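Share 11 | Comments 3

Setting up the Hadura house: project report, second term

Our group was given the Hadura simulated house and a model of the Vasseur mobile base with one arm, and asked to get the pair into a state where other students could use them. The handbook says this takes an afternoon. It took us until March, and I am still not convinced that what we have is properly set up. It runs, and the handbook seems to think that is the same thing.

Most of the work was on the camera mount. The Vasseur model comes with a pan and tilt joint whose zero position is stored in two places, once in the robot file and once in the start-up script. They did not agree. Whoever wrote the script had corrected the error by hand for one room and left it. We deleted the script value, set the joint from the robot file alone and drove the base from room to room to check the views.

The checks were done by eye, against door frames and the lines between floor tiles where a room had them. I would not call this calibration. A tilted view can come from a bad zero, a bad mount angle or the base itself, and looking at one picture will not tell you which.

Rooms in the Hadura house:

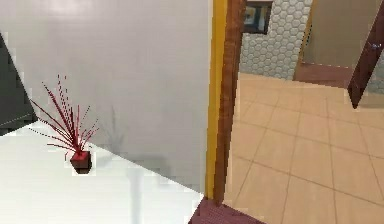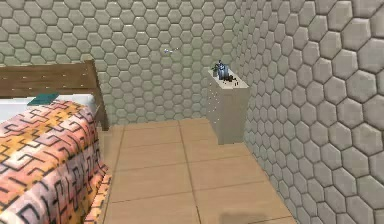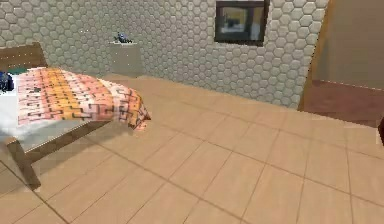
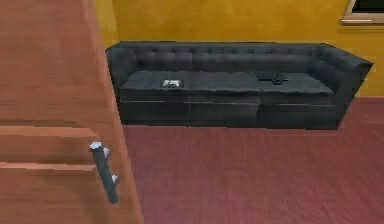

Next we looked at the start-up routine. We ran it 500 times overnight and logged the joint values at the end of each run. Nearly all of them matched. The log does not say why the others failed, and restarting the program cleared the fault, so we have written down "restart the program" as the fix. I don't like it. The supplier's notes for Zarent, the controller we used, recommend the same thing in longer words.

We also tried the Fukton add-on, which is meant to spot drift in the joints and correct it. In our tests it corrected joints that had not drifted. It is switched off in the copy we handed in.

Looking after the set-up is mostly a matter of keeping the files clean:

- Change the camera zero in the robot file only.
- Save the log before restarting.
- Leave Fukton off until it has been tested on a fixed base.

Marks were given for a working demonstration, which we had. The failed starts were not asked about. They are listed in the appendix with the joint values.

Comments (3)

tiltandpan: We had the same double zero last year and blamed the base for weeks.

greybench: Did you try a slower start-up? Our failures stopped when we did that, though I never found out why.

mk2: Where is the appendix? The link goes to the handbook.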